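Placing a wireless speaker: what the room does to the sound

Most complaints about compact wireless speakers concern bass. The buyer hears a firm, even low end in the shop, takes the same unit home, and finds it either thin or booming. The speaker is the same in both places. The room is different, and below a few hundred hertz the room has more influence on what reaches the ear than the cabinet does.

Salamatu Dogbe measures rooms for Mathebula, a small acoustics practice, and spent part of July 2022 testing two single-cabinet speakers, the Multance and the larger Hisell, in ordinary houses. She took readings at 11 positions in each room, with the microphone at seated ear height. In the worst case, the level of one bass note differed by more between two chairs than the two speakers differed from each other in any position.

Soft material is often suggested as a cure. Curtains, bedding and clothes do absorb sound, but a thin layer works mainly on the middle and upper range. A bedroom with a full rail of clothes will sound less bright than a bare one. Its bass will be much the same.
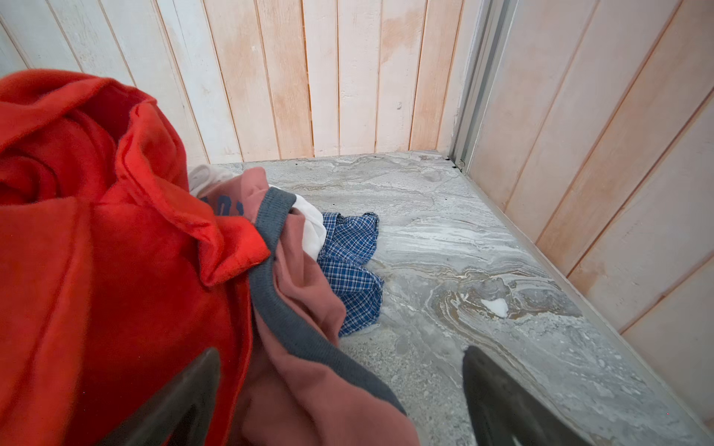 Walls and corners

A loudspeaker near a wall radiates into a smaller space, so its low notes are reinforced. Near a corner the effect is stronger again. Makers of small speakers know this and many build in a correction, usually offered in the app as a choice between "open" and "against a wall". The Multance has this setting. The Hisell listens to its own output through built-in microphones and adjusts itself each time it is moved.

Dogbe found the manual setting adequate when the cabinet was within a hand's width of the wall. Further out, a different fault appears. Sound reflected from the wall returns to the speaker late, and at one frequency it arrives out of step with the direct sound and partly cancels it. With the front of the speaker 50 cm from the wall, the dip falls near 170 Hz, in the range of the lower male voice. Raising the bass control does little for it. Moving the cabinet does more.

Floors and shelves

Hard floors reflect almost everything. A speaker standing directly on tile or stone gains some bass and a good deal of early reflection, heard as a slight hardness on speech. A shelf or stand at ear height reduces this.

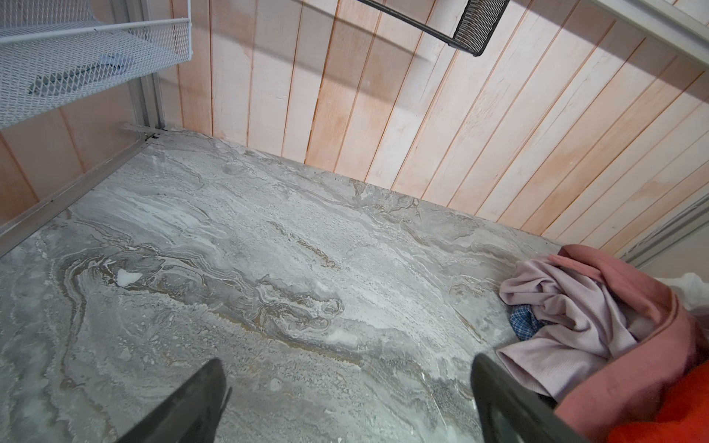
Shelves have problems of their own. A long, lightly fixed board will vibrate in sympathy with certain notes, and thin panelling behind it may do the same. The test is to play a slow sweep from 40 to 200 Hz at moderate volume and rest a hand on each surface in turn. A rubber mat under the cabinet helps where the vibration is passed through the feet. Where the panel is being driven through the air, the mat makes no difference.

The Oltero isolation stand, tried under both speakers, lowered shelf vibration clearly at 735 Hz and hardly at all below 80 Hz. That is normal for a light load on a firm pad.

Order of adjustment

Choose the listening seat first, then move the speaker in steps of 10 cm along the wall, playing the same piece of music each time. Set the wall correction next. Leave the tone controls flat until both are settled, and change them by one step at a time. If the speaker has automatic correction, run it again after every move, with doors left as they normally are.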